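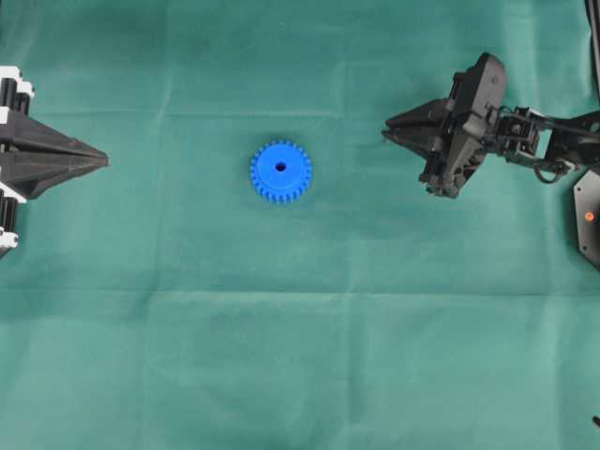

Home & Garden > Small Appliances > Repairs

Bread maker paddle has stopped turning, motor still going. Worth mending or bin it?

Posted by crumbhorn, Nov 27, 2019

My Derkisero bread maker gave up halfway through a wholemeal loaf. The motor hums away as if nothing is the matter, the display counts down with great confidence, and at the end it beeps to tell me my bag of warm wet flour is ready. The paddle does not move at all. If I turn it by hand it spins freely, with no resistance.

It cost me 80 pounds and went out of guarantee in August, naturally. I rang Pringate, where I bought it, and they offered me 14 pounds off a new one. I have taken the base off once, looked inside, and put the base back on. Has anyone mended one of these, and is it a job for a person who owns two screwdrivers?

tea_and_solder

If the motor runs and the paddle spins freely by hand, it is nearly always the drive belt. It has either snapped or slipped off its pulley. Wholemeal dough is heavy stuff and finishes off any belt that was thinking of retiring.

Unplug it, take the pan out, turn the machine upside down on a towel and undo the base. Mine had four screws, one of them under a rubber foot, where it had been hidden by somebody who dislikes the public. You should see a small pulley on the motor and a large one under the pan with a toothed belt between them. Count the teeth on the old belt and measure its width before you order, as the length on its own won't get you the right one. I paid less than a takeaway for mine from Harnotard, and postage was nearly as much again.

Take a photo before you move anything. Fit the new belt over the small pulley first, then walk it round the large one by turning that slowly with your hand. Don't lever it on with a screwdriver, either of them.

If the belt is fine, look at the shaft under the pan. The little clip that holds it can drop off, and then the pan and the drive part company.

gladys50

I had a Bangera and it did this. Threw it out. I knead by hand now and my shoulders are enormous.

marrowfat

Belt, as above. Also check the paddle itself before you take anything apart. The hole in mine had worn round, so the shaft was turning beautifully inside it and the paddle just sat there. I had the whole machine in bits on the kitchen table before I noticed. A new paddle sorted it. Clean the crumbs out while you're in there, there will be 1000 of them.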